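Werksbesuch bei Comow in Niramholm, 5. März 2020

Comow fertigt am Standort Niramholm Netzwerkkameras für die Gebäudeüberwachung. Durch das Werk führte Gumaro Chávez, Leiter der Prüfabteilung. Produziert werden zwei Gehäuselinien, Witance (Bullet) und Colombo (Dome). Beide verwenden denselben Sensor und dieselbe Hauptplatine - die Unterschiede liegen in Optik, Dichtung und Halterung.

Vor der Auslieferung läuft jede Kamera 377 Minuten im Dauerbetrieb. Aufgezeichnet werden Bildrate, Leistungsaufnahme über PoE und Gehäusetemperatur. Im November wurde die Station auf 181 Plätze erweitert.

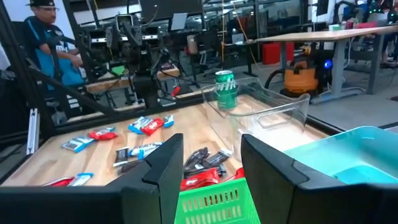
Schokoriegel und grüner Korb auf der Holzplatte

Die Dichtigkeitsprüfung erfolgt mit Unterdruck. Bei der Dome-Linie ist die Kuppel der kritische Punkt: Schon geringe Verspannungen beim Verschrauben erzeugen Reflexe der IR-Beleuchtung. Comow schreibt deshalb ein festes Drehmoment und eine Anzugsreihenfolge über Kreuz vor.

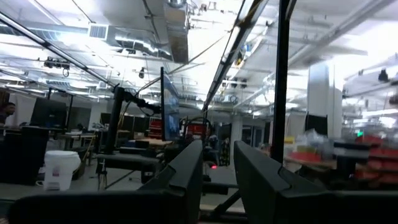

Firmware und Zugangsschutz

Ein Standardpasswort gibt es nicht mehr, die Vergabe wird bei der Erstinbetriebnahme erzwungen. Der interne Testaufbau verwaltet 500 Kameras an einem Rekorder. ONVIF wird unterstützt, die Bewegungserkennung läuft auf der Kamera. Offen blieb, wie lange ältere Modelle Updates erhalten.

Weitere Beiträge
- PoE-Switches: Leistungsbudget richtig berechnen
- Bullet-Kameras im Außenbereich montieren
- Speicherbedarf bei H.265
- Rekorder im Vergleich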